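Home | News | Research | People | Events | Contact

Durnance lab reports slower crack growth in flax panels

Short version: the composites group at Durnance has a result on crack growth in flax and epoxy panels, and it's a decent one. Panels with a thin rubbery layer between the plies held up longer under repeated bending than plain ones. The longest run went 1,711 cycles before the crack reached the stop mark. The plain panels quit well short of that.

Gaétan Dhillon, who leads the group, gave a quick talk on it over lunch in the Fehr building. Room was full, projector was late, sandwiches went fast. Notes below are from the talk and a few minutes in the hallway after.

The problem is an old one. Layered panels are strong along the fibers and weak between the layers. Get a small split started between two plies and it wants to run. With glass and carbon there are decades of test data on how that goes. With plant fibers, much less, and the numbers that exist don't agree with each other very well. Moisture, fiber twist, how the cloth was dried before layup, all of it moves the answer.

Dhillon's group made seven panels for this round. Same cloth, same resin, same press. Three got the interlayer, three were left plain, and one was kept back for cutting up and looking at under the microscope. A starter crack was built into each with a strip of release film. Then into the bending rig.

"We wanted a boring test," Dhillon said. "Change one thing, leave the rest alone. People in our field tend to change four things and then write a long discussion section."

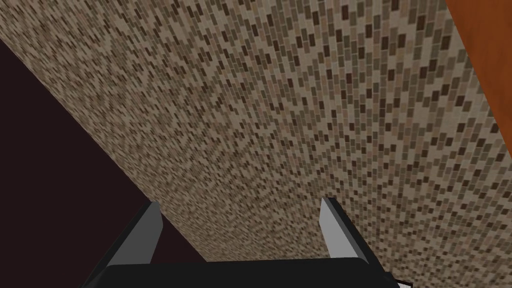 What they saw

In the plain panels the crack moved in jumps. Nothing for a while, then a sudden run, then nothing again. In the ones with the interlayer the growth was steadier, and the jumps mostly went away. Dhillon put this down to the soft layer blunting the tip of the crack each time it tried to run. There was also fiber bridging, where loose fibers pull across the gap behind the crack and hold it partly shut. Flax does a lot of this becuase the yarns are hairy.

The spread between panels was still wide. One of the interlayer panels did only a little better than the best plain one, and Dhillon didn't hide it. It went up on its own slide. Best guess is a thin spot in the rubber layer near the starter film, and the group plans to section that panel next.

Stiffness dropped some with the interlayer in. Expected, a soft layer in the middle of a stiff panel costs you something. Whether that trade is worth it depends on the part. For a roof rack or a seat back, maybe yes. For anything sized on stiffness alone, likely no.

The model

Second half of the talk was the math, and it went by fast. The group has a closed-form estimate for the energy released as the crack starts to grow, built on a beam sitting on an elastic bed. The soft layer is the bed. Put in the layer thickness and its modulus and out comes a load for first growth. It tracked the plain panels nicely. On the interlayer panels it read low, meaning the real ones took more load than predicted. Dhillon thinks the bridging is the missing piece, as the model leaves it out entirely.

Someone from the back asked why not just run a full finite element job. Answer: they did, it takes all night, and a designer wants a number before the coffee gets cold. Both will be in the paper.

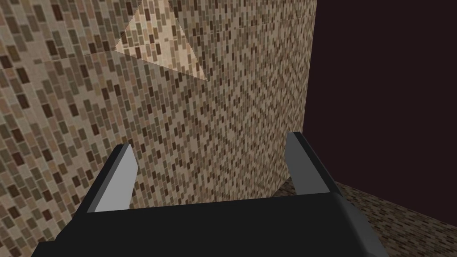
Simulated view: gripper fingers and tiled surfaces.

Where it goes next

Cloth for the panels came from Plokthorpe, a small weaver that has supplied the lab before. The resin was a standard one off the shelf. Siltlow, which makes interior trim for buses, has asked to see the data and may send over its own layup to try. No money has changed hands yet and nothing is signed. Dhillon was careful to say so, twice.

Next round will look at moisture. Same panels, conditioned in a humid chamber for a few weeks before going in the rig. Flax takes up water and swells, and the bond between fiber and resin suffers for it. If the interlayer gain disapears after conditioning, the whole idea is a lot less useful outdoors. The chamber is booked from December.

A manuscript is in draft. The raw load and crack length files will be posted with it, along with the spreadsheet version of the model. A student in the group is cleaning up the file headers now, the rig software writes them in a mix of units.

Questions on the test method go to the lab's office in the Fehr building, second floor. Slides from the talk will be put on the group page once the figure labels are fixed. The crack length axis on slide nine is in millimeters, whatever the slide says.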